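Notes from the Andemton Open Day

This site uses cookies to remember your preferences and to measure readership. By continuing to read, you accept their use. Manage settings.

June 17, 2022

I was invited this month to attend the open day held by the robotics laboratory at Andemton, and I set down my observations for colleagues who were unable to travel. The invitation came through the continuing education office at Bremcombe, where I have taught shop mathematics and introductory controls for a number of years. It stated that guests would be permitted to handle the equipment. I accepted for that reason.

Visitors were received in the ground floor lobby and divided into 2 groups. Mine was led by Cirilo Ocampo, who supervises the laboratory's work on grasping and who had prepared a short address. He asked that questions be held until the end, and the group did not comply. He answered them as they came, with patience, and the schedule suffered accordingly.

The address concerned a project named Nava. Its purpose is to teach a robot arm to pick up and put away ordinary household objects by learning from people who perform the same task. The person does not wear a glove or steer the arm from a distance. The person holds a gripper in the hand, with a camera mounted on it, and carries out the task directly at the table. The recordings are then used to train the software that will later direct an arm fitted with the same type of fingers.

Mr. Ocampo explained that the laboratory had previously guided the arm itself through each motion. This was slow and tired the staff, and the motions that resulted were stiff. With the hand-held tool, a practiced person can complete a great many more recordings in a morning. The laboratory set a goal of 2000 recordings for its first collection and had passed 1000 when we visited. A second collection is planned for July, with different tables and different lighting.

I asked how the objects were chosen. The answer was that they are bought from ordinary shops, with a preference for items that differ in softness and shape. Soft toys are considered useful because they change form when squeezed, and a grasp that is slightly off center will often still hold. Hard, smooth items are less forgiving. A gentleman in our group asked whether a machine trained on toys would be of any use with tools or kitchenware. Mr. Ocampo replied that this was a fair question and that he did not yet have figures he would care to publish.

The laboratory also operates a loan program under the name Student, through which a secondary school may borrow a hand-held gripper for one term together with a set of written exercises. I requested the paperwork and have since forwarded it to our own department. The program asks that a member of the teaching staff attend a half-day of instruction before the tool is released, a condition I consider reasonable.

We then moved to the worktables, where the equipment could be seen in use. I had expected something more elaborate. The station shown to our group had a light wooden tabletop, a white plastic bin and the gripper, with stands and a good deal of cable on the carpet behind. The exercise concerned an orange plush toy with a cheerful face, and the motion under study was the transfer of an object between the bin and the table.

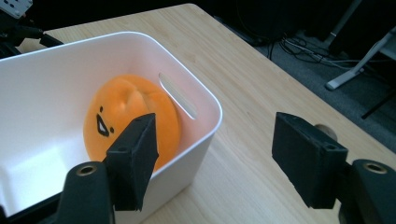

The hand-held gripper with its fingers open, and the plush toy in the bin.

Each guest was allowed 4 attempts. My first was poor. I closed the fingers too early and pushed the toy against the side of the bin. The second and third were better, and by the last I had begun to watch the fingertips instead of my own wrist, as the assistant had advised from the start. The tool is heavier than it looks, and I would suggest that any school considering the loan arrange for younger pupils to rest between turns.

I should record one criticism. The printed guide given to visitors had not been revised to match the order of the tour, and those of us who tried to follow it were soon lost. The directions from the parking area were likewise unclear.

I am obliged to Mr. Ocampo and his staff for their courtesy. Teachers at Bremcombe who wish to see the loan documents may collect a copy from my office during regular hours.

Subscribe to receive new posts by email. You may unsubscribe at any time.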